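一条机械臂在贝弗姆上了八周班，工作内容是抓玩具

最后更新：2020年2月17日

贝弗姆（Bevham）一家名为Prellus的小公司，从去年12月起雇了一条库卡机械臂，让它反复从灰色料斗里抓玩具，抓起来，再扔回去。它没有午休，也没有提过意见。

这份差事的产出是样本。每抓一次，不论成败，系统都记下一条，留给学习程序日后琢磨。公司定的指标是每天430次，眼下好的时候能到300次。

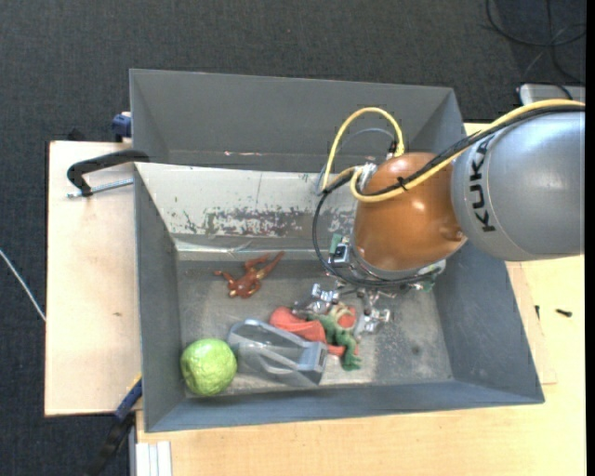 项目负责人埃诺·塞佩莱（Eino Seppälä）对差距看得很开。他说失败的样本同样值钱，“按这个算法，我们相当富有”。料斗四壁做成斜的，玩具滚到边上会自己滑回来，省得有人整天弯腰去捡。斜壁上的漆则没人打算补。

玩具的挑选标准是难抓：软的、带刺的、四肢乱伸的。塞佩莱最初买过一批方木块，机械手学得飞快，拿到别的东西面前就不会了。木块后来送给了楼下的托儿所，据说那边反响更好。

出资的是因德姆（Indham）的分拣企业Siriwardena，对方想知道这套办法能不能用到退货仓库里。合同要求首批交付1,000条人工复核过的记录，复核由两名实习生完成，他们对着屏幕判断什么叫“抓住了”，为一只挂在指尖上的布偶争了一下午。

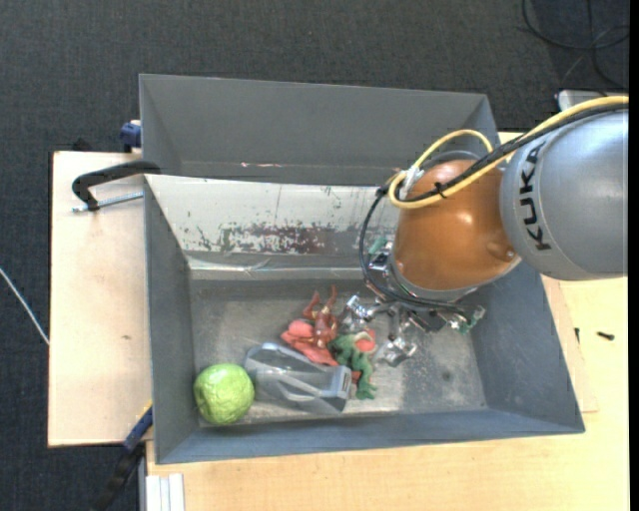 为什么不全用电脑模拟，省掉这些玩具？

塞佩莱说模拟也在做，但软东西一挤就变形，互相缠在一起时更难算准，这部分还得靠真抓。

第二批玩具已经下单，其中有一条橡胶章鱼，实习生表示反对。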